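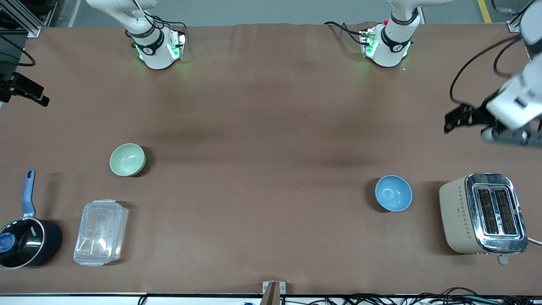 Re: [Homdale cooks] Bread going stale too fast

Euan Laing wrote:

> Hi all, second loaf this month that turned into a brick by the next afternoon. I'm using the plain white recipe from the Vilgate handout, bread flour, baked in the small tin. I let it cool on the counter and then put it in the fridge in a plastic bag so it won't go moldy. It tastes great for the first few hours and then it's like chewing a sponge you left on the porch. Is it the flour? My oven? Also, does anybody freeze theirs, and do you slice it first?

Hi Euan,

Get it out of the fridge! I did the same thing for years because my mother did, and I blamed my flour the whole time. Bread goes stale faster at fridge temperature than it does sitting on the counter. It won't get moldy as quickly in there, sure, but you end up with a loaf that's perfectly safe and no fun to eat.

What I do now is let it cool all the way (a good 2 hours for a full loaf, and yes, I cheat and cut the end off early), then whatever we'll eat by tomorrow night goes in a paper bag inside the bread box. Everything else gets sliced and goes straight into the freezer the same day. Slice first, definitely. I tried freezing a whole loaf once and ended up sawing at it before breakfast with the knife we use for pumpkins. Slices come apart fine if you lay a bit of parchment between every couple of them, and they go right into the toaster frozen. Ours has a frost button that I think adds a minute, but just turning the dial up a notch does the same job.

About the Vilgate recipe — I've made that one, and it's a lean dough, hardly any fat in it. Lean loaves dry out fast no matter what you do. Try swapping some of the water for milk, 200 grams or so, and put in a good spoonful of soft butter. If you want to go further, look up the cooked flour paste method (you whisk a little flour and milk in a saucepan until it's like pudding, let it cool, then mix it into the dough). My sister in Dirkaneck swears by it, and her sandwich bread is still soft on day three, which makes me a little jealous.

I doubt it's your oven, but it might be the baking time. Do you go by the clock or by color? I used to leave mine in an extra ten minutes "to be safe" and all I got was a thick crust and a dry middle.

And don't throw out the bricks! Cube them, toss with oil and salt, bake until crunchy. Or grind them up and keep the crumbs in the freezer for meatloaf. Message 323 in the archive has Jardine's bread pudding, and it really wants stale bread, the staler the better. I'd leave out the raisins, but I know that starts arguments on here.

Let me know how the milk version comes out. I'm baking again before the December potluck, so if you want to trade half a loaf, I'm in.

Peg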